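Notebook, November, started 9:40 am

Sourdough crackers, third go. The Kairys starter finally woke up over the break (fed it twice yesterday, it climbed right up the jar!) so I stopped making excuses and mixed a batch.

Took 200 g discard, 113 g butter, melted and left to cool while I answered mail. Last time I poured it in too warm and the dough went greasy, and I complained about it for a page and a half, so see back there if you want the whole sad story. Salt by feel, which I know, I know. Ojārs Rimkutė wants it weighed and written down and he's right, next batch I will.

Rested the dough on the bench under a cloth until after lunch. It rolled out so much easier than the Ukeo flour batch, hardly any spring-back, and I got it thin enough to read the stripes on the mat through it. The edges still cracked. I think I'm just rushing the edges.

Split the batch between two trays. Tray A plain, tray B with rosemary and the Ismont seed mix pressed in with the pin. Tray B browned faster on the left, same as always in that oven, and I turned it late. Tray A was the winner, snappy all the way to the middle. B had a chewy strip down the center and the seeds fell off everywhere, so brush with water first next time?

Also soaked 433 g chickpeas for the hummus, since crackers with nothing on them are a bit grim. More than we need, so whoever's in tomorrow, please take some home.
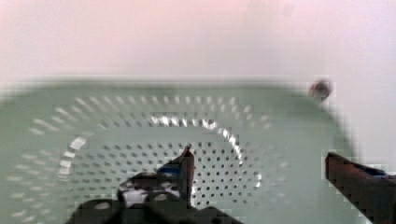 Green colander, from above.

To do: weigh the salt. Try 700 g total dough so both trays get the same thickness. Ask Plenumano if they still sell the coarse rye, and get the big rolling pin back from upstairs. Leftover tray A crackers are in the tin by the kettle, help yourselves, tray B ones are in the bag and you've been warned.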